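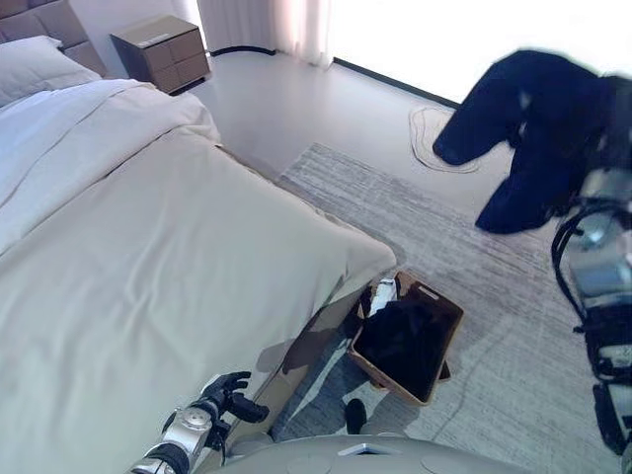
Aug 8, 2021
By Eusebio Sánchez

Segundo Quintero to Return as Host of "Loder" for Season 7, Despite Saying Goodbye Twice

Pletidstead announced today that Segundo Quintero will host the seventh season of "Loder," the celebrity ballroom contest he left in March with a farewell speech, a cake and a short film about his shoes.

The new season will bring 12 couples to the Rullov Theater, where they will dance live each week before an audience of 200. Quintero will also sing the opening number, a condition of his contract that the producers describe as "firm."

"I said I was done, and I meant it for most of the spring," said Quintero. "Then they sent me the list of contestants, and I saw that one of them was a weatherman who has never danced in public. I'm only human."

Choreographer Khổng rejoins the judging panel after a season away. Khổng awarded a perfect score once in the show's first five seasons and has since asked to have it reviewed.

Almost 1000 people auditioned for the show's professional dance company this year. Those hired have begun rehearsals and have been asked not to post about who is paired with whom. Several have posted about it.

Quintero has introduced 584 routines on "Loder" so far – he keeps the cue cards in his garage – and has mispronounced the name of the show in only a few of them. His second farewell special, already filmed, will air as a season preview.

Casting will be announced in the coming weeks. Requests for interviews with Quintero should go to the Pletidstead press office, which asks that reporters kindly avoid the word "retirement."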